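**Skarham bench cell: November progress report**
To: Soon-im Ra
From: Saulius Rebane

The short version is that the cell works, the arm has not moved off its mount, and we have spent less than you feared and more than I promised. The long version mostly concerns a tablecloth.

When I wrote last, the arm was dropping one funnel in four. Kazuhiro Sakamoto suspected the gripper, and we took the fingers off, cleaned the joints, and put everything back with new screws. It then dropped one funnel in four with new screws. The trouble was the tabletop. Pale wood under clear acrylic and clear glass gives the vision software very little to hold on to, and it was placing the rack wherever it felt the rack ought to be.

So the table now wears a black cloth. Margus Ozoliņš supplied it, scalloped border and all, and the rack position has been steady ever since. I have put the cloth in the accounts under "optical surface, matte," at $15, and would ask you not to look into it further.

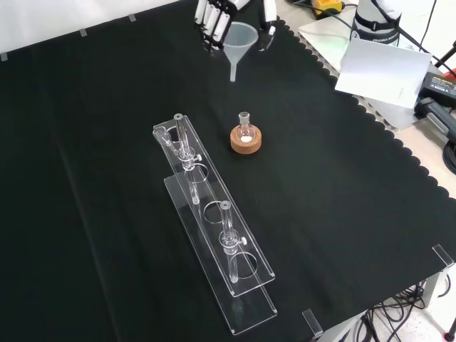

Keeping the cloth still took longer than buying it. Tape alone let it creep toward the operator over a morning, and a few millimeters of creep is enough to spoil a funnel approach. It is now taped along the wall side and clipped to the table edge, and the morning check includes tugging it by hand. If it gives, the clips get reseated before anyone powers up.

The glassware has been tamed in the same spirit. Tubes in the acrylic rack are held by clear clamps with white knobs, finger tight only. Jaanus Raudsepp has a strong grip and has been asked to let somebody else do the knobs. The round-bottom flask sits in a cork ring, which cost next to nothing and has outperformed the Condomier holder we paid $300 for. The Condomier holder is in a drawer.

On the numbers: we ran 251 funnel pickups after the cloth went down, and 249 were clean. Both failures fell on the same Tuesday, when Pinto's people had unplugged our overhead light to charge something.

Still open:

- Cable routing. The cables at floor level are a tangle. Utov quoted for a tray and then went quiet.
- Finger pads. No wear problem so far, but we have no spares, and I would like a set before the next round.
- Calibration. Once a week for now. Kazuhiro wants it daily, and I want to go home at five.

I am asking for no new money except the finger pads. A second cloth would be welcome, for wash days.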